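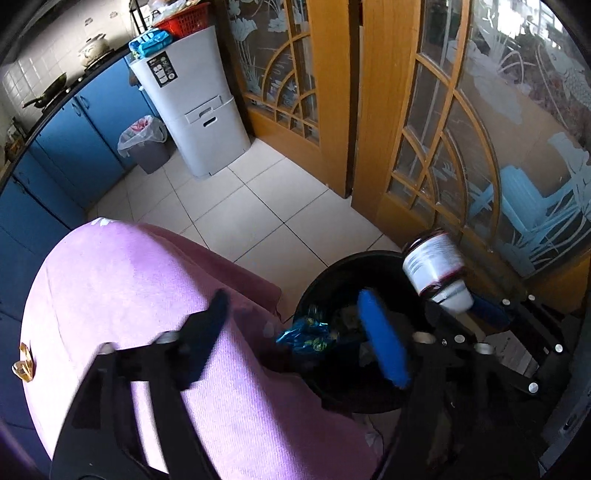 Is a plastic storage unit tough enough to live in a kitchen full time?
A decent one is, as long as you keep it a fair way from the burners and put the heavy stuff low down. Ours has been in daily use since September and I'd buy it again tomorrow.

Mema tall kitchen storage unit, white
Bought from: Odetti, the Lumbao shop
Paid: 1200 pesos
Posted 12/22/19

I have wanted something for that back wall for ages. The blue cabinets are lovely and I wouldn't swap them, but they fill up the minute you look away, and the counter was turning into a parking lot for every jar we own (it still is, a bit, down at the far end!). Metal shelving was my first thought. Then I priced it, and then I remembered what metal shelving feet did to the tiles in our last place, and I went looking at plastic.

The one I settled on is the Mema, the tall one with the rounded corners. I'd been a bit snobby about plastic furniture before this, I'll admit. My grandmother had a set of drawers that bowed in the middle if you so much as put a dictionary on top, so that's what I was picturing. This is nothing like that. The walls feel thick, the corners are smooth, and I can lean on it with my whole forearm while I'm on the phone and it doesn't budge.

The drawer is my favourite part. You hook your fingers into the slot and pull, no knob sticking out to catch your hip or your apron string. It sounds like a small thing, but I have bruises from the knobs on our old sideboard and none from this. It runs smoothly with tea towels and baking paper in it. With tins in it, less smoothly. I moved the tins.

Cleaning is where it really won me over. Kitchens get greasy, ours gets very greasy with the wok going most nights, and the white wipes down with dish soap and warm water every single time. Turmeric left a yellow smudge near the drawer for a week or so, and a paste of baking soda took it off. Don't use the scratchy side of the sponge! I did, once, on the side, and there's a dull patch to remember it by.

The top has become a shelf in its own right. A red basket for the odds and ends, a bag or two of whatever came home from the shops, and it takes all of it. I keep meaning to tidy up there and I never do, so if you're the sort of person whose flat surfaces collect things, be warned that it's a very inviting height.

A few gripes, small ones. The label sticker on the front is stuck on with something fierce. I got one corner up with a fingernail, saw the colour starting to stay behind, and left it alone. My neighbour says cooking oil on a cloth for ten minutes will do it, and I'll get to that eventually. The instruction sheet was tiny and folded so many times I could hardly read it. And the plastic had a smell for the first few days. We left it standing by the doors with everything open, and it faded.

I also looked at the Vatolton, and it's a nice piece, a shade wider with a warmer off-white colour. It would have crowded the bin, though, and I like having the bin tucked in right beside the unit where I can sweep crumbs and wrappers straight off the counter. If you've got a longer wall than mine, go and see it in person before you decide.

Delivery was quick and the fellow carried it in for me without a single bump on our wooden doors (the ones with the lotus glass, I'd have cried). Order number 3627, if anybody at Odetti reads these and wants to pass on a thank you to him.

Four stars from me, and the missing one is purely for that sticker.
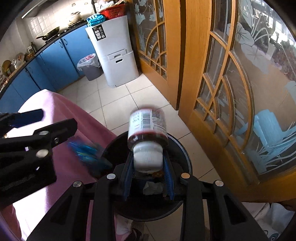
Arnel Mercado wrote in to say he's had the same unit for two years in a much hotter kitchen and the drawer still closes flush, though he keeps rice in his and wishes he'd put it on a mat from day one, for dragging it out when he mops. He also swears by a hair dryer for the sticker, on low, peeling from the bottom corner up.

Thanks Arnel! I'm going to try the hair dryer before the oil, it sounds a lot less messy. Good tip about the mat too. I've been lifting mine out to mop and my back would like a word.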